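September 15, 2020
Posted by the Britlow bench
Filed under: Workshop Notebook / Natural Dyes

Madder again, and I am so pleased with this batch! Skeins 1 to 4 came out of the pot this morning, and the one with the chalk added is the brick red I've been chasing since August. The others lean orange, which I half expected with our soft water.

Recipe as run: 500 g of wool (the Predholm two-ply, scoured last night), alum at 12 percent, madder at equal weight to the fiber. Brought up slowly over the morning and held below a simmer. I got impatient with the last lot and let it boil, and the brown crept in straight away. Not this time.

Sorting shades under daylight alone is hopeless after lunch, so I'm comparing every skein twice, window then lamp.
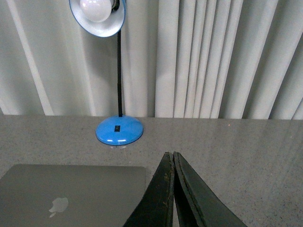 Blue lamp on the counter, blinds behind.

Under the lamp the chalk skein goes warmer and the two oranges get very hard to tell apart. Tie the tags on BEFORE rinsing, please, everyone. I had to guess at one of them and I'm still not sure I guessed right.

The exhaust bath was still strong enough for silk. I threw in the Tkachenko scraps, expecting pale peach, and got a proper coral (!!). Saving the liquid in the lidded bucket for another go.

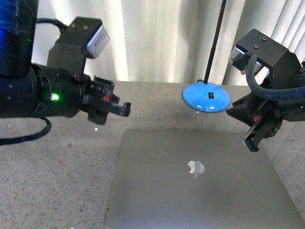

If it hasn't gone sour by then I'd like to try a dip of iron in it, just a pinch, to see whether the coral turns plum or plain mud. Lonico sent us the wrong iron last order, so check the label first.

Still to type up: shade notes for samples 1 to 11, plus the lightfastness strips, which need another couple of weeks in the window anyway.

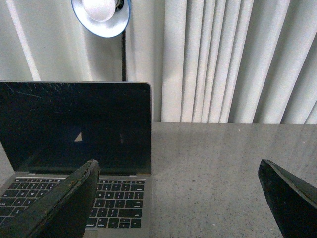

Laptop, screen off. Pale scratches at the upper left.

Next pot: madder over weak weld. Chalk in from the start.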